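Gallery: Open Spaces

Filed under: City Walks, Paving

58 shares | 3 comments

The Golen esplanade, resurfaced

Brillov says its new reddish-brown surface makes a big open space feel "welcoming." I went over on a bright day to find out, and I'm not sold. It's flat, it's smooth, and it goes on and on. The leaflet promises 30 benches by January. I'll believe that when I sit on one.

Trees, a pale line on the ground, one person way out ahead. Plenty of sky, which Brillov can't take credit for.

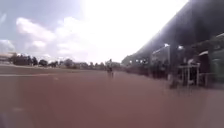 The old gravel drained fine, for what it's worth, and I've yet to hear what was wrong with it. Stadus did the drains this time. Ask me again after a real storm.

3 comments

hoshino_fan: Looks better than the gravel. My stroller agrees.

pathwalker9: Where's the shade supposed to come from?

tm769: Still no benches as of this morning.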